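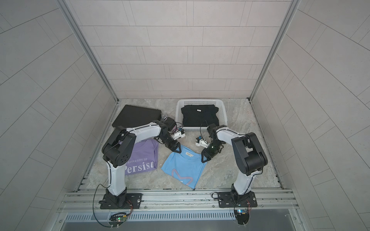

Pale gray rectangular tiles in offset rows on three walls, with a gray marbled floor.

Predness 400 Hand Tile Cutter

Sold and serviced by Zadgate, Pustby

Availability: in stock
Cutting length: 400 mm
Largest square tile on the diagonal: 275 mm
Side fence: 51 mm high, removable
Scoring wheels in the box: 2

The Predness 400 is a manual cutter for ceramic and porcelain wall tile. It is made for people who tile a kitchen wall or a small bathroom and want straight cuts without noise and without water. You score the glaze with one push of the handle, you press the handle down, and the tile breaks along the line.

We have sold this cutter in our shop in Pustby since the first model. The present version has a stiffer rail and a new fence, and the old rubber pads, which many customers complained about, are replaced with thicker ones. If you own the older model, the new pads fit it also. The new fence does not.

Description

The base is cast aluminum. It does not bend when you press a hard tile, and this is the main difference from the cheaper cutters with a pressed steel base. The rail is a single steel bar, and the carriage runs on it with four small bearings. There is a screw on the left side of the carriage for taking up the play. Please do not tighten it too much. The carriage should move by its own weight when you lift one end of the cutter from the table.

The fence has a scale in millimeters on the front side and in inches on the back. You can turn it to 45 degrees in both directions. At 90 degrees it stops against a pin, so you do not need to check it with a square every time, but check it once when the cutter is new and once more if it has fallen.

The wheel is the Aquino type with a steel axle. It is the same wheel in all Predness hand cutters, so you can buy a spare in any shop that keeps the brand. We also send single wheels by letter.

For which tiles

Wall ceramic with normal glaze: very good, even in narrow strips.
Porcelain: good, if you score one time with even pressure. Strips narrower than two fingers may break badly.
Tiles with strong relief: possible from the flat side to the other, but try on a broken piece first.
Natural stone: no. Use a wet saw.
Glass mosaic: no. The wheel is too coarse for it.
Terracotta: no. It crumbles.

Cutting for offset rows

A big part of our customers buy a cutter because they want to lay rectangular tile in offset rows, and this layout needs more cuts than the straight one. Every second row begins with a cut piece, and usually also ends with one. We would like to give here some advice from our own work.

Measure the wall before you decide the offset. If you begin from the middle of a full tile, the end of the row can come out as a thin strip, and it is better to move the whole layout a little to one side. Put a row of dry tiles on the floor along the wall, with spacers, and look at both ends.

For a half offset, set the fence to half of the tile and cut all the starting pieces together, before you mix any adhesive. The fence stays locked and all pieces come out the same. For a third offset you need two settings, and then it helps to keep the pieces in two boxes.

With long tiles, a third is safer than a half. Long tiles are often a little curved from the kiln, and in a half offset the highest point of one tile comes beside the lowest point of the next. On a wall with light from the side you will see every edge.

In the inside corners, turn the cut edge into the corner and leave a joint for silicone – do not fill it with grout. For outside corners the cutter is less useful, because the edge must be ground or covered with a profile.

How to use

Put the cutter on a flat table at the height of your hip. Wipe the tile and the pads, as one small piece of old glaze under the tile is enough to make it crack in the wrong direction. Set the tile against the stop with the glaze up. Score from the near edge to the far edge in one movement. Scoring twice is the most common mistake, and it dulls the wheel also. Bring the breaker foot to a point near the edge of the tile and press slowly.

If the tile breaks with a curve at the end, the score did not reach the edge. If it breaks with small chips all along the line, the wheel is worn.

Care

Brush the dust off after work. Put one drop of light oil on the wheel axle and wipe the rail with a dry cloth. Do not oil the rail, the dust will stick on it. Keep the carriage locked when you carry the cutter.

What is in the box

Cutter with rail and carriage
Side fence with locking knob
Two Aquino scoring wheels (one is mounted)
Hex key
Printed instructions

The carrying bag is not included. We have a canvas bag which fits, please ask for it when ordering.

Delivery and returns

Orders received before noon leave our warehouse the same day, except Wednesday, when the warehouse is closed. You can return an unused cutter in its box. When a cutter has been used we cannot take it back, but we repair it, and we keep rails, bearings and handles on the shelf.

Questions from customers

Can it cut a tile longer than the rail?
No. The breaker foot must reach the line, and turning the tile to score from the other end almost never gives a clean cut.

Can I cut an L shape for a socket?
No, a hand cutter makes only full straight cuts. For sockets use an angle grinder with a thin diamond disc.

Is the wheel for porcelain different?
The same wheel is used for both. It wears faster with porcelain.

Text and advice: Szabolcs Szekeres, Zadgate tool counter. For questions on spare parts, please write the model name and say if your fence has the pin or not.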